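Tuesday, December 10, 2019

Changes to Water Billing in Mellor

The town of Mellor will move to monthly water billing in June. The change applies to all 2,752 accounts, including those on the Fiditside line. Residents have until now received a bill every 2 months.

As a customer on that line, I have read the notice in full and support the change. Smaller bills are easier to plan for. Paper bills will remain available on request. Accounts with a past due balance over $100 may be paid off over 6 months, provided the form is returned to the town office before the first monthly bill is issued. 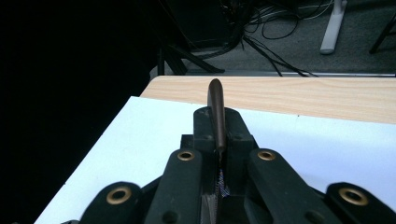
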